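Treloar Stores — drinks aisle working group
Minutes, 3 July 2023

1. Minutes of the March meeting were accepted with one correction. The order total was 970 bottles and cans, not 653.

2. Drinks shelving. Larnura's new layout promises fuller-looking bays with less stock. Members were not persuaded. The white bottles with the peach on the label share the top level with the green cartoon drinks, and the orange juice has a level with plenty of bare shelf beside it.

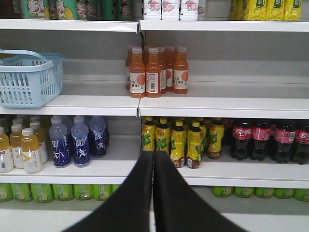
Is the gap next to the juice going to be filled?
Larnura says a new tea line will go there, but no delivery date has been given.

3. Shopping baskets. It was asked again why baskets end up on the shelves. Stivevico's offer of a basket stand at $173 was discussed — the group doubts shoppers will use it. Deferred.

4. Pale yellow bottles. The plan puts these on the left and the juice on the right. One member felt this only draws the eye to the space between. Larnura to explain its reasoning in writing, in 60 words or fewer if possible.

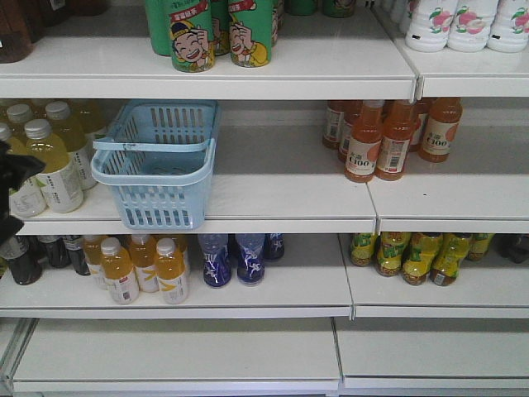 Middle shelf: yellow bottles, blue basket, orange juice

5. Price labels. Nivon's quote has still not arrived. Carried over, again.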